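Unit 4 handout: Budgeting for a two-finger gripper cell
Automation Planning, spring section
Instructor: Rasmus Vanags
Revised Friday, April 3, 2026

Read this before you fill in the planning sheet. The task for this unit is cabinet doors: a single arm with a parallel gripper, working on wood-grain panels and black hardware. All of it is done in simulation first, and the simulation hours go in the budget like anything else. 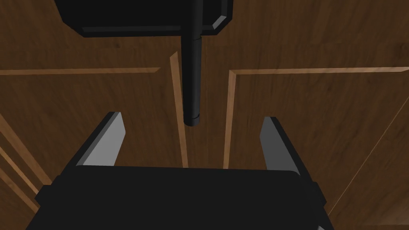
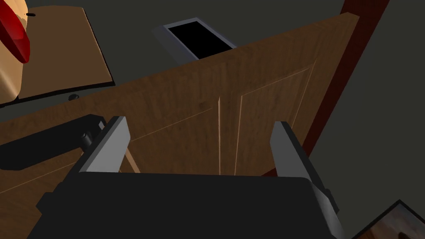

Simulated views from the gripper side, with the fingers apart and wood paneling ahead of them.

1. Start with the part, then the gripper

Students usually open the catalog first. Write down what the fingers have to hold, and how much room they have on each side of it. A bar handle on a post needs clearance behind the bar. A knob needs less travel but a better grip. If both are on your list, price the gripper for the harder one and note which one that is.

Finger pads are a separate line. They wear, and the Indetari price list sells them only in packs. Put one spare pack in the first order.

2. What goes in the first-year budget

Arm and controller
Gripper, with mounting plate
Finger pads, one spare pack
Cables and connectors
Simulation license, by seat
Modeling time for doors and hardware
Guarding and floor work
Training, two people
Freight and insurance

Modeling time is the line most often left out. In the Prunholm plan it came to 32 hours for the doors and another 18 for handles and knobs. The second figure was a surprise to the people who signed the plan – small parts take longer than they look.

3. Comparing quotes

You have two quotes in the course folder, one from Khalaf and one from Famlow. They are not laid out the same way. Khalaf folds the mounting plate into the gripper price. Famlow lists it separately and leaves out freight. Put both into the same table before you compare totals.

Check the delivery terms too. Khalaf quotes 17 weeks. Famlow gives a date range – use the later date.

4. When to buy

Do not order the gripper until the simulated runs cover every door on your parts list. Changing a finger shape in the model costs a few hours. Changing it after delivery costs a new set of fingers and the wait for them.

The arm can be ordered earlier if the reach study is done and signed.

5. To hand in

One planning sheet per group, with both quotes in a single table and a half page on which one you would take. Show the modeling hours on their own line. Sheets without a spare pad line will come back to you.

Questions about the quotes go to Mārtiņš Mockus, room 103. Bring the printed table.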